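Site Visit Report: Zarei Handling Laboratory, Vestardale
5 Jan 2026

The safety office visited the Zarei laboratory following the stoppage reported in December. The purpose was to review the fault with the staff concerned and to see the work cell in which it occurred. Access was arranged through the Banville building, and the laboratory gave us the full run log in advance.

The task under test is a simple one. A single arm picks up a small item and places it in a basket, then returns to its rest position. The Ernix controller had completed 781 cycles when the arm failed to stop at its set height on the way down. It pressed on the rim of a basket for nine seconds before an operator used the emergency stop. There was no injury. The basket was crushed and has been thrown away.

The log shows that the force limit had been raised during an earlier trial with heavier items and was never set back. The controller gave no warning of this at startup – it treats any saved value as approved. Staff also told us that the stop button was on the far side of the cell, and that the operator had to walk past the arm to reach it. We consider this the more serious of the two findings.

The laboratory has since moved the button and now requires a second person to sign for any change to the limits. We were shown the new form and found it clear. Around 173 cycles have been run under the new settings without a repeat of the fault.

Two points remain open. The supplier has not yet said whether a startup warning can be added, and the written procedure still shows the old position of the button. The laboratory has agreed to correct the procedure before the arm is used with visitors present – we will ask for a copy when it is issued.
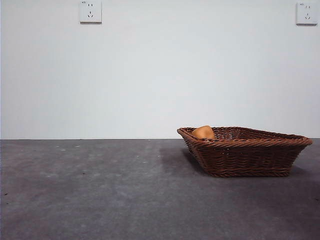
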